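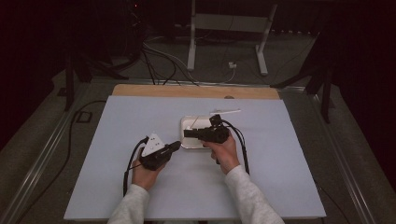

The lavender board on the bench, with the white tray in the middle

Hi all,

Catching up on the work surface thread, and I have opinions! I'm quoting the part I'm answering, the rest of the digest is snipped.

> I've been doing small parts work straight on the tabletop for years and I'm sick of it. Screws
> roll into the groove by the rail and I lose them, and pale bits vanish against the wood. Thinking
> of laying a board on top, but what color? Everybody sells green cutting mats and they make my eyes
> tired by lunch. Also, do you keep a tray on the board or off to the side? Mine is always in the
> way wherever I put it. My table is the long kind with metal rails down both sides, if that matters.
>
> And is it worth fixing the board down or does it stay put by itself?

OK, so color first. I went with a very pale lavender, nearly white, and I'd pick it again tomorrow. I tried plain white for most of September and it was too glaring under the lamp, plus anything white laid on it simply disappears. On the lavender a thin white stick still isn't what I'd call high contrast, but I can find it without patting the board like I lost my glasses. Black things you can see from across the room. If most of your parts are pale, go a few shades darker than mine. The Nillis people cut to size and will send swatches if you ask nicely (they sent me 20, I wanted three).

Under the board I have a light wood panel, a bit deeper than the board, so a strip of it shows along the far side. I did that because my tabletop has a slight dip and the board rocked on it. The wood took care of the rocking. It also gives you an edge to line the board up against, and I like that more than I expected to.

Fixing it down: I don't. I had it taped for a while and spent ages picking off the gum. With the panel underneath it stays where I put it unless I lean hard on a corner. If yours slides, try a scrap of that rubbery shelf liner before you buy clamps.

Your rails do matter, by the way. Mine has metal ones down the left and right too, and I keep the board well in from both so there's somewhere for things to roll before they reach the groove. Measure rail to rail before you order anything. I asked for 1000 mm on my first try because it was a nice round number, and I was back on the phone the next morning.

Now the tray! I'm firmly in the on-the-board camp. Mine is a shallow white one with raised, rounded edges, and it lives close to the middle. I know you said yours is always in the way, but I wonder if it's too deep? I used a Muvden box before this and kept knocking my knuckles on the side of it. With a low one you just reach over. Rounded edges are worth holding out for as well - fewer things to snag a sleeve on. Long skinny pieces that won't fit go flat on the board behind it, off to the right, and they've never once given me trouble there.

Cables are my weak spot and I'd love some advice back. I let mine loop down over the near end of the board, toward me, and it works up to a point, but sooner or later one is lying right where I want to put something. The ones on the floor run in a bundle up to the far side of the table, and that part I've made peace with. Somebody on here mentioned Gerden clips in the spring. Do they hold on a thin board, or do they need a thick edge to bite on?

Oh, and whoever was asking about the Kalniņš benches, I only know the older style, and the top was fine but the drawers stuck. I wouldn't pay new price for one.

I'll dig out the swatch number for the lavender tonight, I think it was 21 but don't order on my say-so.

Happy tinkering!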